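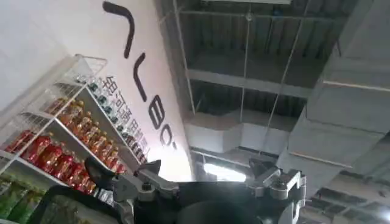

The Grevimach unit started on the drinks rack Thursday at four. It had 66 bottles to face and no one to hurry it.

I used to do that rack in six minutes. The machine took most of an hour, and it set one bottle down on its side and waited.

"Does it know?" my sister asked.

"It knows something's wrong."

I stood the bottle up. The arm went on to the next one. At the Dirness store they had bought two of them, and they still kept me on for evenings.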